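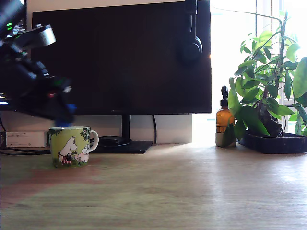 Desk reset, part 2: mugs, headphones and the strip along the wall

Last month's item covered drawers and paper. Several readers wrote back to say they have no drawers and hardly any paper, and that their trouble is the top of the desk. So this part is about the top of the desk: what stands on it all day, what hangs off the monitor, and what collects at the back.

The mug

Most people who work at a desk keep a mug on it, and most of them have a favorite. Mine is a small Moomin mug with a light green background and dark green leaves around the rim and base. It's ceramic and has a plain white handle. I have larger mugs and I use them in the kitchen. At the desk I like a small one. It gets finished before the coffee goes cold, and if it gets knocked over there is less to mop up.

Where the mug stands matters more than I used to think. For years I kept it directly in front of me, between the keyboard and the screen, and I knocked it over twice in one winter. Now it goes to the left of the monitor stand, with the handle turned to the right. I'm right-handed and I reach across for it, and that small reach makes me look at what I'm doing. If you're left-handed, or your mouse is on the left, try the opposite side. The point is to keep the mug out of the path your hands take without thinking.

I know a coaster is the sensible thing on wood. I own a set of 4 from Bulis, cork on the bottom and felt on top, and they do the job for anything hot. The felt picks up crumbs and should be brushed off over the trash now and then. They don't go in the wash. I tried it with one and it came out curled.

If your mug has a printed design you care about, wash it by hand. Some makers say theirs can go in the dishwasher, and the mark on the bottom will usually tell you. Where there's no mark I don't risk it. A soft sponge and ordinary dish soap are enough. Tea stains on the inside come off with a little baking soda and water left to sit for 30 minutes, then rubbed with a cloth. Keep the baking soda off the outside, where it can dull the print.

The wood

My desk has a light, honey-toned finish with the grain running side to side. In the morning it looks very good. By early afternoon the daylight comes in strongly from the right, and then every dry ring and smear shows up. I used to find this annoying. Now I use it, and I do the wiping when the sun is on the desk, when I can see what I'm wiping.

The method is short. Move things off one half. Wipe with a barely damp cotton cloth, following the grain. Go over it right away with a dry cloth. Move everything back and do the other half. It takes less time than making the coffee. Doing the halves separately means you never have to find somewhere to put the whole lot, which is how my old habit of stacking it all on the chair got started.

I've been asked about polish. I use a wax from Grenik twice a year, a very thin coat, and leave the desk alone overnight. The tin says to buff after an hour. On a humid day in July an hour was too short and the cloth dragged. Check your own finish before you put anything on it. A sealed or varnished desk doesn't need wax and may end up sticky. Test a spot on the underside first, or behind a leg.

Bright light also changes wood over time. If a monitor or a box stays in one place for a year, the wood beneath it can end up a different shade from the rest. I shift the box at the back a few inches each time I wipe. With the monitor I've given up. It's heavy, it's where I want it, and whatever the wood is doing under the base I'll find out when I move house.

The monitor and its stand

A big monitor does two things to a desk. It takes the middle, and it makes a hidden area behind itself where things go to be forgotten. My stand is thin with a flat rectangular base, and the flat base is a help: you can wipe right up to it, and there's no awkward foot sticking out toward you. I had one with splayed legs before, and small items wedged themselves into the corners.

Turn the screen off before you clean it. Dust and fingerprints show clearly on black glass or plastic and hardly at all on a lit page. Use a dry microfiber cloth first. If something won't shift, dampen a corner of the cloth with plain water and go gently. Don't spray the screen itself. Window cleaner is a bad idea on most screens, and paper towels can scratch.

The headphones

Headphones are the most awkward thing on any desk. They're too big to lie flat in a convenient place and the cups roll. I hang mine over the top edge of the monitor, toward the right, with an ear cup hanging down against the screen. I've read advice against this, and there's something in it. The padding can leave a greasy mark on the screen, and a heavy pair may press on the edge. But a place you'll really use beats a correct place you won't, and I've hung them there for a long time now. I take them down before I start work, so they aren't in front of anything I need to see.

If you'd like to do better than I do, the Thakur clamp hook fits under the lip of a desk and holds one pair. It has a rubber pad inside the jaw. Several readers like it, and one wrote to say it doesn't fit a desk with a metal rail underneath, so look before you order. A plain screw-in hook from the hardware store does the same thing for less money if you don't mind a hole.

Wipe the ear pads on Sunday, or whichever day you change the sheets. A cloth with a drop of mild soap, then a dry one. Tying it to a job you already do is the only way I remember.

The strip along the wall

The back of a desk is a strip a hand's width deep where nothing gets used and everything gets put. On mine it's a white box and cables. I keep the box. It's the right height to push against the wall, and I'd only put something worse in its place.

Cables are a longer subject and will get an item of their own. For now, the short form. Pull each cable gently from the device end and see which one moves. Unplug anything that leads to nothing. Let the rest drop behind the desk where they can, and where they have to cross the top, run them along the back. A curve of black cable against a pale wall will always show, and I've stopped minding that. What I do mind is a cable that crosses the place where the mug stands, and that one is worth ten minutes on your knees.

Don't pull cables tight to make them neat. A monitor cable needs some slack so the screen can be tilted, and a tight one works loose at the plug and gives you a flickering picture that you'll blame on something else.

How often

I wipe one half of the desk most mornings and both halves when there's sun. The screen gets done when I notice it. The strip along the wall gets done when I've lost something — a pen cap, the small screwdriver, once a library card. The mug goes back to the kitchen every night, even if there's only a mouthful left in it.

The Flostaddale swap shelf will take spare cables, hooks and mugs without chips. Please tape the ends of each cable together so they don't tangle in the bin, and write on the tape what it fits if you know. Mugs should be washed first. The shelf is inside the side door and you can leave things there any time before 4 p.m.

Questions about wood finishes can be sent by replying to this newsletter. Please say whether the desk is waxed, oiled or varnished, or that you don't know.

More from this newsletter

Desk reset, part 1: drawers and paper
Which cloth for which surface
Getting wax out of a tablecloth
Readers' mugs: the ones you kept
A shelf for the hallway in one afternoon
968 buttons and how to store them
What the Flostaddale swap shelf can't take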